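Second progress report to the Menon Fund
Project: Repair and lending of hearing aids in rural households
Carried out by: Etia Association
Report written by: Roswitha Kröger, project coordinator
Period covered: March to July

1. Short overview

In this period we moved from preparation to regular work with the users. The lending stock is open, the first home visits are finished, and the repair bench in Elletti has been in use since April. The part of the plan which is behind is the training of local helpers, and I explain this under point 4. The money is spent more slowly than we planned, mostly because the second audiologist started later than agreed.

We ask the Fund for one decision, which concerns the travel budget. It is described under point 6.

2. Lending stock

At the end of July the stock had 40 hearing aids which are cleaned, tested and ready to be lent. Of these, 29 are with users at the moment. The remaining ones are kept in Elletti as a reserve, so that a person whose own device is in repair does not have to stay without hearing for weeks. Before the project this was the usual situation in the villages above Bodach, and several families told us that the older person simply stopped coming to the table when guests were there.

Most devices were given to us by families after a death, or by people who received a newer model. Each device gets a paper card with its type, the side (left or right), the date of the last test and the battery size. We had first planned a computer list only. The users asked for something they can hold in the hand and show to the pharmacy, and we think they were right. Now we keep both, and the card is the one which is more often correct.

We do not accept devices any more when the tube connection is broken at the housing. The repair takes too long and the result does not last. This rule is new since May, and it has been told to all collection points. 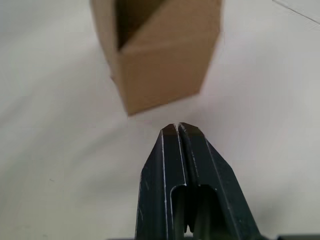
Cardboard box on the white table.

3. Home visits

Our audiologist, Sutrisno Simanjuntak, carried out the home visits together with one helper. A visit takes longer than we wrote in the application. We had counted with one hour. In practice the test and the fitting need this hour, and then the person wants to try the device with the radio, with the telephone, and with the neighbour who speaks very quietly. We consider this time well used. Users who had a long first visit called us less often afterwards, and the devices were less often found in a drawer at the second visit.

The most common difficulty is still the changing of the battery. Many users have stiff fingers or do not see the small plus sign. Mr Simanjuntak now marks the battery door with a drop of red nail varnish, and he practises the change with the user three times before he leaves. For two users who live alone this was not enough, and there the postwoman has kindly agreed to help when she comes by.

A second difficulty was new for us. In the houses with thick stone walls, the television is often so loud that the device whistles when the user sits close to it. We have written a half page in large letters about where to sit and how loud to put the sound. It was translated into the local dialect by the school in Bodach, and it is read more than our official leaflet.

4. Training of local helpers

The plan foresaw three training courses until the end of July. Two took place. The third was moved to the autumn, as it would have fallen into the hay harvest and most of the persons who had put down their names could not come.

The first course was too theoretical. The participants told us this openly in the feedback forms, and one of them wrote that she now knows everything about the inner ear and still cannot clean an ear mould. For the second course we changed the order: cleaning, drying and changing of tubes came in the morning, and the theory was made short and put after lunch. The participants could also take a cleaning set home. The feedback was clearly better, although some would like a second day, for which we have no budget in this phase.

The training handbook is in its second version. The chapter about children was taken out after advice from the regional clinic, which prefers that all children are sent to them directly. We agree with this and have changed our procedure in the same way.
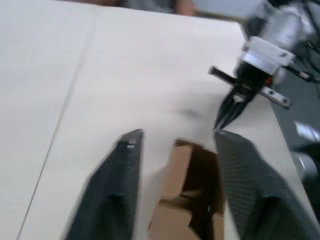

White tabletop with a seam running across it.

5. Money

The detailed table is sent separately with the receipts. In short, the costs for personnel are under the plan, the costs for batteries and small parts are as planned, and the costs for travel are above it. The rent in Elletti has not changed. We received a discount on drying capsules for ordering the whole year at once, and this saving was used to buy a second ultrasonic cleaner -- the first one had to be shared between the bench and the home visits, which caused waiting on both sides.

The interest on the project account is very small and is shown in the last line of the table.

6. Travel budget

The road over the pass was closed until May, longer than in other years, and the way around through the valley is more than double. For this reason the travel line is nearly used up. We ask for permission to move the unspent part of the personnel line for the second audiologist to travel. The total of the budget stays the same. If the Fund prefers another solution, we would be thankful to hear it before the September visits are fixed with the families.

7. Next steps

-- Third training course, in October, in the school at Bodach
-- Second home visit for all users who received a device before June
-- Agreement with the pharmacy about the collection of used batteries
-- Short survey with the users, by telephone or, where this is difficult, through a family member

The questions for the survey are in the annex. Comments from the Fund are welcome until the end of August, and after this we will print them.

Roswitha Kröger
Etia Association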